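Startseite » Branche » Messtechnik und Eichwesen

Plestitz: Prüfstelle beanstandet Küchenwaagen im unteren Messbereich

25.02.2023

PLESTITZ – Die Prüfstelle für Haushaltsmesstechnik in Plestitz hat die Ergebnisse ihrer Reihenuntersuchung an digitalen Küchenwaagen veröffentlicht. Geprüft wurden 163 Geräte aus dem Einzelhandel und dem Onlinehandel. 20 davon überschritten im Bereich unter 50 Gramm die vom Hersteller angegebene Toleranz. Im oberen Messbereich ergaben sich keine Auffälligkeiten.

Küchenwaagen für den privaten Gebrauch unterliegen in Deutschland nicht der Eichpflicht. Diese greift erst bei einer Verwendung im geschäftlichen Verkehr, etwa beim Verkauf nach Gewicht. Für Haushaltsgeräte gelten allein die Angaben des Herstellers, deren Darstellung uneinheitlich ist. Manche Anbieter nennen eine feste Abweichung in Gramm, andere einen Prozentwert vom Endwert, einige nur die Teilung der Anzeige. Eine Teilung von 1 Gramm sagt über die Genauigkeit der Messung nichts aus.

Die Abweichungen führt die Prüfstelle überwiegend auf die automatische Nullpunktnachführung zurück. Diese Funktion gleicht langsame Änderungen des Signals aus, wie sie durch Temperatur oder Kriechen der Wägezelle entstehen. Wird eine Zutat in sehr kleinen Mengen zugegeben, wertet die Elektronik den Zuwachs unter Umständen als Drift und rechnet ihn heraus. Bei 4 der beanstandeten Modelle zeigte die Waage nach langsamer Zugabe von 3 Gramm weiterhin null an.

„Der Effekt ist bekannt und lässt sich über die Firmware begrenzen“, erklärt Rianne Verbeke, Leiterin des Messlabors. „Die Nachführung muss an eine Zeitkonstante gebunden sein, die zum tatsächlichen Gebrauch passt. In mehreren Geräten arbeitet sie zu schnell.“

Als zweite Ursache nennt der Bericht die Aufstellung. Auf unebenem oder nachgebendem Untergrund verteilt sich die Last ungleich auf die Wägezellen. Gleiches gilt, wenn das Wägegut deutlich außerhalb der Plattformmitte steht. Die Ecklastprüfung wurde mit einem Drittel der Höchstlast durchgeführt.

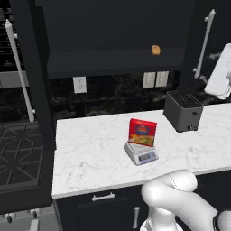
Für Verbraucher empfiehlt die Prüfstelle, kleine Mengen zügig zuzugeben oder zunächst ein Gefäß aufzustellen und die Zutat darin in einem Schritt zu wiegen. Zur groben Kontrolle eignen sich Münzen, deren Sollgewicht bekannt ist. Eine 1-Euro-Münze wiegt 7,5 Gramm, eine 2-Euro-Münze 8,5 Gramm.

Der Hersteller Grandetti teilte auf Anfrage mit, die Nachführung werde in der laufenden Fertigung angepasst. Für bereits ausgelieferte Geräte sei kein Austausch vorgesehen, da die Waagen keine Schnittstelle für Aktualisierungen besäßen. Der Importeur Flesex verwies auf die Zuständigkeit seines Vorlieferanten. Von Stevens lag bis Redaktionsschluss keine Stellungnahme vor.

Eine Wiederholungsprüfung ist für Juli angesetzt. Dann sollen auch Löffelwaagen und Geräte mit Solarbetrieb einbezogen werden. Der vollständige Bericht mit Messprotokollen kann bei der Prüfstelle in schriftlicher Form angefordert werden.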